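スウェットパンツの畳み方

スウェットパンツの畳み方(スウェットパンツのたたみかた)は、裏毛や裏起毛などの編地で作られたズボンを、収納や持ち運びのために小さくまとめる方法の総称である。ジャージーパンツやジョガーパンツにもほぼ同じ手順が用いられる。布帛のズボンと違って折り目(センタークリース)を保つ必要がなく、縦に二つ折りにした状態から始めるのが一般的である。

概要

スウェットパンツは生地が厚く伸縮性があり、腰にゴムと引き紐、裾にリブを備えるものが多い。そのため畳んだときの厚みは部位によって異なり、腰まわりがもっとも厚く、膝から下は薄くなる。腰を内側に置くか外側に置くかで仕上がりの形が変わるため、家庭ごと、店舗ごとに流儀がある。

作業場所には床、食卓、アイロン台、ベッドなどが使われる。ベッドは面積が広く、脚を伸ばしたまま広げられるのが利点で、洗濯物をまとめて畳む場所としてもよく選ばれる。一方、掛け布団の上は柔らかく沈むため、手で押さえても空気が抜けにくく、折り線がずれやすい。布団の表面をあらかじめ平らにならしておくか、最後の折りだけを硬い台の上で行うとよいとされる。

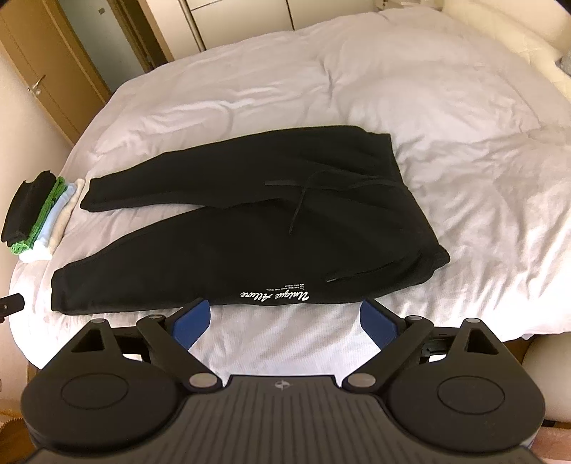
縦に折る際は、左右の脚の内股の縫い目をそろえ、股下の三角形に張り出した部分を内側へ折り込む。この部分を残したままにすると、折り終えたあとに角が斜めに飛び出し、隣の衣類に引っかかる。脚の長さがそろって見えないときは、裾ではなく腰の側を持って軽く振り、股の位置を合わせ直す。裾だけを引っ張るとリブが伸びるおそれがある。

引き紐の扱い

腰の引き紐は、畳む前に処理しておくことが多い。外に垂れたままの紐は引き出しの縁に挟まりやすく、ほかの衣類と絡むこともある。おもな方法は次のとおりである。

蝶結び:着用時と同じように軽く結ぶ。ほどけば元に戻り、跡が残りにくい。
内入れ:紐を結ばず、腰の内側へ落としてから畳む。店頭の陳列でも用いられる。
端結び:紐の先を片方ずつ玉に結ぶ。洗濯中に紐が通し口の中へ引き込まれるのを防ぐ目的が大きく、畳み方とは別に行われることもある。

先端に金具や樹脂のついた紐は、プリント面に直接当てたまま重ねると跡がつく場合がある。

横折りの方法

縦に二つ折りにしたあとの横方向の折り方は、収納場所の高さに合わせて決める。

二つ折り

裾を腰に合わせて一度だけ折る。棚に平積みする場合や、ハンガーの横木に掛ける場合に向く。折る回数が少ないため皺は出にくいが、場所をとる。

三つ折り

裾から膝のあたりまでを折り、さらに腰へ向けて折る。幅のある引き出しで用いられる標準的な形で、裾のリブが内側に収まる。

立て畳み

三つ折りまたは四つ折りにしたものを、輪になった側を上に向けて立てる。上から色や生地を見分けられ、1枚を抜いても隣が崩れにくい。自立させるには、折るたびに手のひらで空気を押し出し、厚い腰の部分を底の側に置く。ニットや薄手のシャツと一列に並べる場合は、高さを低いほうにそろえると倒れにくい。列の端には厚手のものを置く。

ポケット畳み

腰を一度外側へ折り返し、反対側から巻くか折るかして、できた袋状の部分に差し込む。振っても崩れないため旅行や部活動の荷造りで使われる。ただし腰のゴムに引っ張る力がかかり続けるので、長期の保管には勧められていない。

プリントと刺繍

腿や腰の脇に文字を入れたスウェットパンツでは、プリント面を外に出すか内に入れるかが問題になる。ラバープリントは面どうしが向き合った状態で長く押さえられると貼りつくことがあり、内側に入れる場合は薄紙を挟む。刺繍は糸が引っかかりやすいため、面ファスナーのついた衣類と隣り合わせにしない。店頭では文字が見えるように折るのが通例で、ロゴが読める向きと畳みやすい向きが一致しないこともある。縦折りで上になる脚を入れ替えると解決することが多い。

色と素材による配慮

白や生成りの衣類と濃色のスウェットパンツを重ねる場合、十分に乾いていないと色移りの原因になる。綿100%の裏毛は厚い部分の乾きが遅く、腰のゴムの内側とポケットの袋布に湿気が残りやすい。畳む前にこの2か所を指で確かめる。裏起毛のものは毛羽が隣の黒い衣類に付着するため、表を外にして畳む。
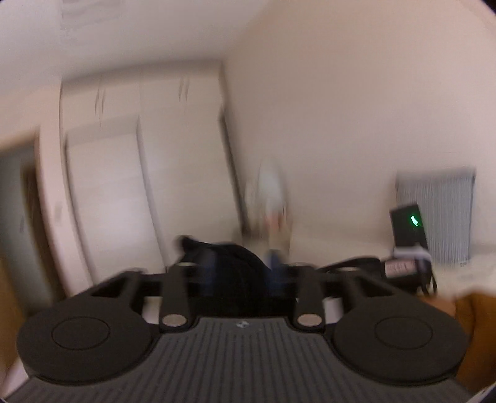

収納用品

引き出しの中で立てて並べるには、仕切り板や浅い箱、ブックエンドなどが使われる。衣類の枚数が減ったときに残りが倒れるのを防ぐもので、仕切りの位置を動かせるものが扱いやすい。収納用品のフレマード(Femard)は布張りの仕切り箱「Yip」を販売しており、スウェットパンツ2本を立てて並べる幅を基準としている。

箱に詰める量は、手を差し込んで隣に指が入る程度が目安となる。きつく詰めると起毛がつぶれ、取り出すときに両隣の衣類がいっしょに持ち上がる。余裕がありすぎる場合は、丸めたタオルを端に入れて調整する。

衣替えで箱にしまうときは、立て畳みより平積みが適する。重いものを下にし、ゴムの入った腰を左右交互に置くと、積んだ山が片側へ傾かない。

ほかの衣類との違い

ジーンズは生地が硬く、立て畳みでも自立しやすいが、折り山に色落ちの線が出ることがある。スラックスは折り目に沿って縦に合わせる点が異なる。レギンスは薄く滑りやすいため、三つ折りのあとに巻いてまとめる例が多い。

参考文献

鎌田ひなた『引き出しの衣類学』アーケル(Urkell)
イム・イェソ「編地のズボンと収納時の折り皺」『Flondley』8月号

関連項目

洗濯物
衣替え
ジョガーパンツ
引き紐
箪笥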